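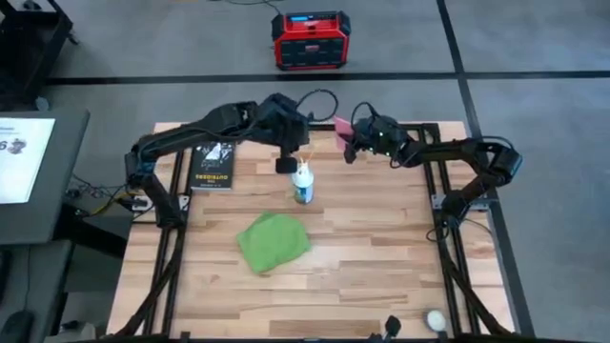 Manipulation subgroup, Thursday, minutes

Present: Ásdís Holst (chair), Dalport people, two from Wustell on the call. Mengal sent regrets.

1. Last minutes. OK, no changes.

2. Data mix for the two-arm policy
Ásdís went through the comparison. Policy A trained on 600 demos, tidy table. Policy B same number, but clutter objects moved between every demo (book, cloth, bottle etc). Same network, same training steps. Tested on layouts neither had seen, 18 trials each. B finished 10, A finished 2.
Most of A's failures were at the approach, arm goes to where the object used to be in training. B fails later, mostly on release.
Wustell asked if B just got better operators. Fair point, operators weren't balanced. Agreed we can't claim much untill that's fixed.
Soft items (the cloth) still bad for both. Left out of the totals, needs saying in the writeup.

3. Scoring
Argument over what counts as a finish when the item lands but tips over. Decided: counts as a fail. Rescore old runs the same way. Second scorer should'nt know which policy it is.

4. Sostau draft
Methods section needs the reset procedure written out. Results table on hold pending item 2.

Actions
Ásdís - rerun with operators swapped across A and B
Dalport - rescoring, blind
Wustell - comments on methods, before the February call

Cloth trials to go first on the next agenda.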